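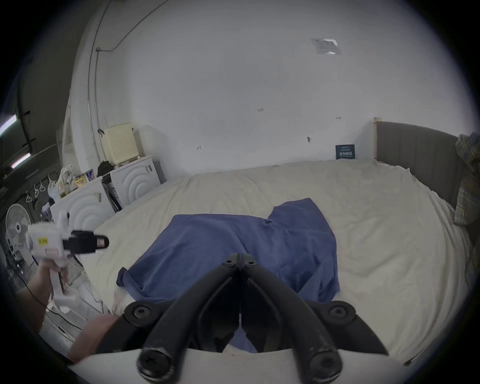 Blue tee on the bed, gripper just above it

tomcatvieira
Posted 6/3/24
Trying to teach shirt folding with the hand-held gripper and I'm stuck at 22 demos I'd keep. My problem is the first grab. If I go for the sleeve hem the whole shirt slides across the sheet, and if I go for the shoulder I pinch two layers half the time. What do you all start with?

odetti_fan
Shoulder, every time! Come in flatter than feels natural and close slowly. My first 400 were sleeve grabs and the policy learned to drag laundry around – cute, but useless.

Woleck22
Disagree with odetti. Sleeve is fine if you lift before you pull. I'd worry more about the fitted sheet, all those wrinkles look like fabric to grab. Try a hard table.

tomcatvieira
I want it to work on a bed though, so the bed stays. Lift first is a good tip, thanks.

meireles_k
Has anyone done this by remote control instead? I used the Dernent arm with a joystick and got maybe a third of the shirts per hour, but the motions were ones the arm could really do.

odetti_fan
Tried it, hated it. By hand you feel the cloth slip. I'd take 500 messy hand demos over 2 hours of joystick.

Woleck22
And then half of them are too fast for the arm to copy. Slow down, Afonso, and post the next batch.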